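Mairéad Moriarty
robots, mostly the broken parts

1/ ok so. thread about the Hilliver arm and why we're down till further notice. typing fast, sorry

2/ short version: gripper let go when it was told to hold. Twice in one afternoon. No error, no beep, log says grip OK the whole time

3/ long version. The task is dull. Pick up a bowl, lift, put it down, go home. We were on cycle 336 of a planned 1000. Everything fine up to then, or we thought so

4/ 336: fingers close, arm goes up, bowl goes down. Landed on its rim and rolled. Didn't break. I put it back and blamed the bowl (glossy, bit slippery)

5/ shouldn't have done that. Should have stopped right there and pulled the log

6/ ran it again. Same thing nine cycles later except this time the arm was moving sideways and Hirano was standing closer than he should of been. Bowl went past his elbow

7/ he's fine!! people keep asking. He is fine. Hit the stop before I'd even turned around

8/ table, bowl and gripper at the bench:

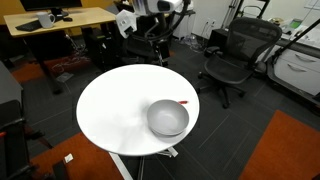 Last edited July 6th — 6th July for the non-US people

9/ so. what we found. Grip force is set in the Zikby config, one number, 0 to 1000. Ours is supposed to be 851

10/ it was 600. Don't ask me how long. The update in July overwrote the file with defaults and kept the old timestamp, so it looked untouched

11/ 600 is enough to hold a bowl when nothing's moving. Mostly. Speed the arm up and you get slip

12/ and the "grip OK" flag? It only checks that the fingers reached their closing width. Doesn't look at force at all. Doesn't look again after the lift either. So you can drop the thing and the software is perfectly happy

13/ that's the part that bugs me. A bad number, fine, numbers get clobbered. A check that can't fail is worse than no check, I trusted it

14/ changes so far:
force value gets read back from the controller at startup, if it's not 851 the arm won't move
second width check after the lift
side moves at half speed till I say otherwise

15/ also the standing line. We had one, in tape, then the carpet tiles got swapped and the tape went with them. New tape goes down before power goes on. Yes I'm measuring from full reach plus whatever might fly out of the gripper, not just full reach

16/ someone asked could we just use a softer object. Sure, but the Gukthorpe people want bowls, they're paying for bowls

17/ reported it to Zikby, got a ticket number and a "have you tried reinstalling". Reinstalling is what did it lol

18/ if you run the same setup go look at your config NOW. Don't trust the file date. Open it and read the nubmer

19/ to the reply asking if a drop that small really needs a writeup — yes. Next one could be a mug of something hot, or a tool. Same gripper, same flag

20/ restarting from cycle zero once the tape's down. Not counting the first 336, no idea what force half of those ran at

21/ Hirano wants it noted that he was holding a sandwich and did not drop it. Noted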